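Plumier two-arm table kit from Laxdal: a lot of money for picking up menus

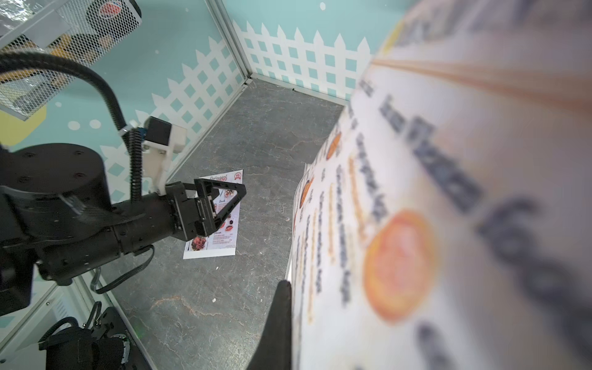 Clamard

I had the Plumier on trial from June, on Laxdal's three-month plan, and I went in doubtful. The sales page promises a pair of arms that will "take on the light jobs front of house". Light jobs meant paper, mostly. Menus, flyers, order slips. I wanted to know if it could pick up a menu from a flat surface and hold it without wrecking it, which a teenager on a Saturday job can do from the first minute.

Setting up first. The guide says 30 minutes and I would like to meet whoever managed that. It took me most of an afternoon, and a good part of it went on cables. There is a thick one that arcs over to the wrist and a segmented chain that runs down the arm, and if you route them badly the arm tugs on them when it reaches out. The guide gives this one small drawing. The small camera on the wrist sits on a white bracket, and I had to take mine off and refit it before the software would accept it.

The build is decent, I'll give them that. The black segments feel solid, the screws are easy to get at, and nothing worked itself loose while I had it. The fingers are an open triangle shape, which looks flimsy and hasn't given me any trouble.

Now the paper. A big menu sheet is fine once a gripper has hold of it by the lower edge. The pinch is firm and I found no marks on the sheets afterwards. But a large sheet bends, and when it bends it hangs right in front of the wrist camera, so that arm is then looking at a wall of blurry food photos. Laxdal say the other arm's camera makes up for this. Sometimes it did. Sometimes both arms stopped and waited for me.

The small menu lying flat was the real test. On a smooth marble-look floor there is nothing for the fingers to get under. I ran it 12 times over one morning with the same small menu, the one with the red "Restaurant MENU" header, and it got a clean lift on 3 of them. The rest were nudges, scrapes and one crumpled corner. Support told me to raise the edge of the menu a little beforehand. If I am bending down to raise the edge of the menu I may as well pick it up.

The software is called Follow and you pay for it separately after the trial. You show the arms a job by guiding them through it, and they copy you. It is pleasant to use and the screens are clear. It also wants a lot of showing. I did nearly 400 runs across the whole trial and the big-sheet job got better, slowly. The flat-menu job hardly moved. I asked how many runs other customers needed and got a link to a brochure.

Noise is low. Speed is poor. Lighting matters more than they let on, and I got worse results on dull days until I put a lamp up.

Would I buy it? Not for a café or a restaurant, no. If you run a workshop and want a well made pair of arms to tinker with, you might be happy, and the hardware alone may be worth the asking price to you. Anyone buying it to save on wages should ask for a demo with their own menus, flat on their own floor, and should stay in the room while it runs.

Two stars for the software, four for the arms. I sent mine back.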